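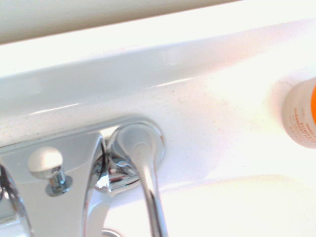

The Ten-Minute Morning

By Trudy Lockyer

The promise has been around for as long as there have been alarm clocks. Get up earlier, do a few small things in the right order, and the rest of your life will fall into line. The latest version comes from Wiroj Suwannarat, a former sales trainer whose weekend course in Jundville costs $414, lunch not included.

I went in February. There were 20 of us in a hotel meeting room, most of us tired, which I suppose was the point. Suwannarat told us that winners rise at 4:30. He told us this several times. When a woman near the front asked about people who work nights, he said that night was a mindset.

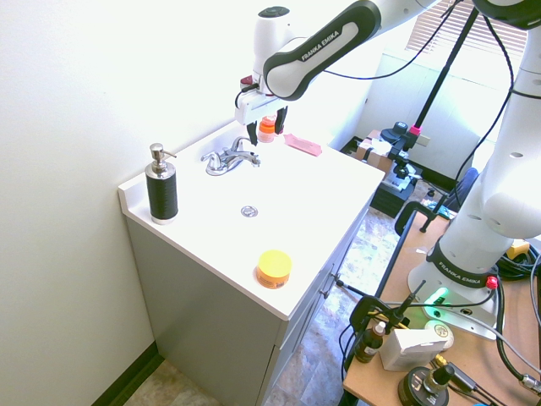

The workbook has a chart showing that early risers earn more. I asked where the numbers came from and was told they were "drawn from client experience," meaning people who had paid for the course and liked it enough to fill out a form. The ones who quit after a week don't seem to be in there.

Silvia Malý runs a bakery and has been up before four for most of her working life. She laughed when I read her the chapter on dawn and wealth. "I know a lot of bakers," she said. "Tell him to come look at our cars."

None of this means mornings don't matter. Some people do think better before breakfast, and a fixed wake-up time can help a bad sleeper. But that advice is free, and it fits on the back of an envelope - your doctor has probably given it to you already. 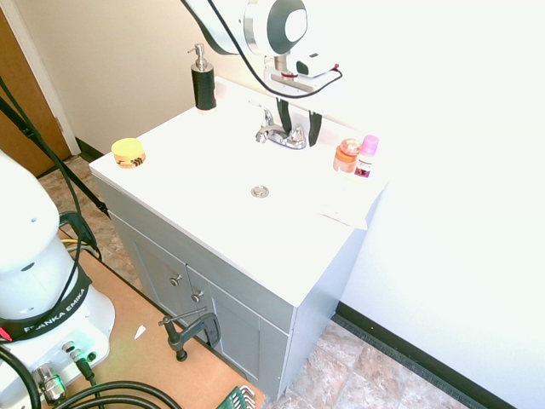

What the course sells on top of it is blame. If your day goes badly, you must have hit snooze. Shabani Waweru, who sat next to me and drives a school bus, kept it up for 2 weeks. He was falling asleep at dinner and snapping at his kids. When he emailed to ask for help, the reply suggested the advanced course.

He went back to getting up at six. I never got past day three myself, and the workbook is now under the short leg of my kitchen table.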